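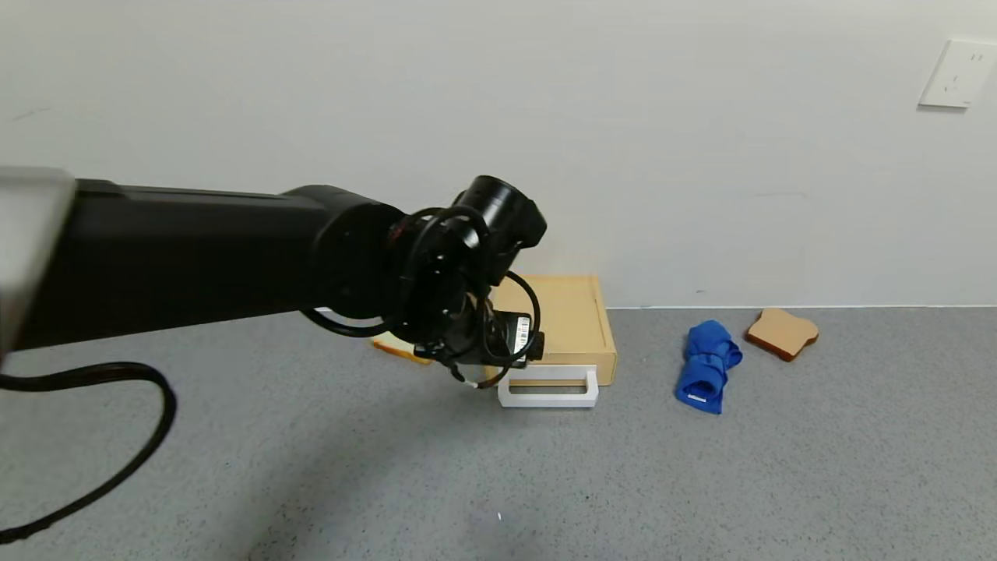 4.2 Mise en place du bac bas le long du mur

Cette section concerne le bac en carton Sevetti à rebords bas, posé au sol sur moquette rase. Pour un sol dur, se reporter à la section 4.3 (patins Lâm).

1. Aspirer la bande de moquette située au pied du mur, sur une longueur supérieure à celle du bac.

2. Repérer les prises murales. Laisser un dégagement latéral d'au moins 139 mm entre le bac et l'aplomb de la prise la plus proche.

3. Poser le bac à plat, ouverture vers le haut, grand côté parallèle au mur.

4. Pousser le bac jusqu'au contact avec la base du mur, sans forcer. Un rebord plié ne reprend pas sa rigidité – remplacer le bac.

5. Présenter la poignée blanche devant le rebord avant, centrée sur la longueur. Pour la fixation définitive, voir 4.4.

6. Vérifier que le bac reste en appui sur toute sa surface. Sur moquette épaisse, intercaler la plaque Grasis réf. 159.

Remarque : la poignée sert uniquement à tirer le bac vers l'avant. Elle n'est pas prévue pour le soulever, même vide.

Attention : charge maximale 2 kg, répartie. Ne pas déposer de liquide ni d'objet chaud dans le bac.

Attention : aucun câble ne doit passer sous le bac. Les câbles posés au sol doivent former une courbe large, hors de la zone de tirage.

Entretien : dépoussiérer à sec. Contrôler les angles environ tous les 3 000 tirages, ou lors de la révision de novembre pour les sites équipés du plan de rangement Trurnbridge.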